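Perkville Community Quilt Guild
Minutes of the November Members' Meeting

The meeting was called to order at 7:05 p.m. in the lower room of the library, a few minutes late so that people coming from the far side of the bridge works could find a parking spot and get a cup of something hot. Omolara Lawal was in the chair and also took these minutes, so please forgive any places where she was talking and writing at the same time. It was lovely to see so many faces, including several we had missed since spring.

Attendance: 13 members signed the sheet. Apologies were received from the Zallar sisters, who are both down with the same cold, and from the Tuesday hand-piecing group, who had their own supper that evening and sent a very nice coconut cake in their place.

Minutes of the October meeting
These were read and approved with one correction. The batting donated in October was cotton and wool blend, and the minutes had it down as plain cotton. Anyone who took some home and plans to wash it should use cold water and go gently.

Money matters
The balance in the guild account stands at $1,315. Out of this we still owe the library for the last three months of room use, and the bill for the new cutting mats has not come yet. The raffle at the harvest fair brought in $451, which was a good deal more than any of us expected on a day when it rained from breakfast until the tents came down. Warm thanks went to everyone who stood at that table in wet shoes. A question was raised about whether we should set some of the raffle money aside for next year's fabric, and after a friendly back-and-forth it was agreed to put $100 into a separate envelope for that purpose and to look at the rest again in January.

The winter show
Most of the evening went to the show, as it should at this time of year. The hall is ours from Friday noon, and setup will start as soon as the doors are unlocked. The hanging rods are still in the shed behind the church and need to be brought over, and they are long enough that a pickup or a van with the seats down will be wanted. Two people offered vehicles and will sort out between themselves who goes.

There was a long discussion about how to group the quilts. Last year we hung them by size, which made the room look tidy but put all the baby quilts in the dark corner by the kitchen. Some would like to go by pattern, so visitors can see five or six log cabins side by side and notice how different they can be. Others felt that color makes a better first impression when you come in out of the gray. We settled on color for the main wall and pattern for the side aisles, with the baby quilts moved up front near the windows. If it looks peculiar on the day we will simply move things.
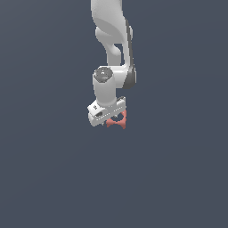
Can a quilt be entered if the binding is not finished?

Any quilt can hang as long as the layers are quilted together and the raw edge has been basted down, but it will be marked "for display only" and left off the ballot for visitors' favorite.

This led to some laughter and a few guilty looks, and then to a useful talk about labels. Every quilt needs a cloth or paper label pinned to the lower left corner of the back, with the maker's name, the name of the quilt if it has one, and a phone number. Please do not use tape. We had a sad business two years ago with tape and a silk border, and the maker was more gracious about it than she needed to be. Entry cards should also be filled in and handed over with the quilt, and a sentence or two about who it was made for is always welcome. Visitors do stop and read them.

White gloves will be kept at both ends of the hall for anyone who wants to see the back of a quilt. Members on duty should offer to do the turning and not wait to be asked, as people are often too shy to say they would like a look.

Refreshments
Coffee, tea and cider as usual, all to be kept in the kitchen and the front lobby. Cookies may be brought on Saturday morning. We ask that nobody bring anything with powdered sugar.

Donation quilts
Six tops are pieced and waiting for backing. The Okafor family has very generously passed along their grandmother's fabric, four big boxes of it, nearly all folded and sorted, with a good many prints that we remember buying ourselves years ago and wish we had bought more of. We spent a happy quarter of an hour looking through the first box when we should have been moving to the next item. A thank-you card went around the table and was signed by all present. It was agreed that the backings will come from these boxes, and that one of the finished quilts will go back to the family.

Spring workshop
The Grastura method for curved piecing was put forward again as a topic. Those who have tried it say it saves a lot of pinning, and those who have not are nervous about the small ruler. Omolara will write to the teacher and ask about dates in March or April and what she charges, including her mileage. A second choice, if the curved piecing falls through, is a simple day on fixing and mending old quilts, with people bringing one of their own to work on.

Any other business
A pair of gold-handled embroidery scissors was left behind in October and is in the guild drawer. The iron with the green cord is leaking and should not be used until it has been looked at. Members who borrowed library books through the guild are reminded that they are due back before the holidays.

Show and tell
We saw a queen-size Ohio Star finished at last after eleven years, a set of placemats in leftover flannel, and a very sweet crib quilt with ducks on it, made for a first grandchild expected any day.

The meeting closed at 8:50 p.m. Next meeting is in January, same room, same time. Please bring your own mug.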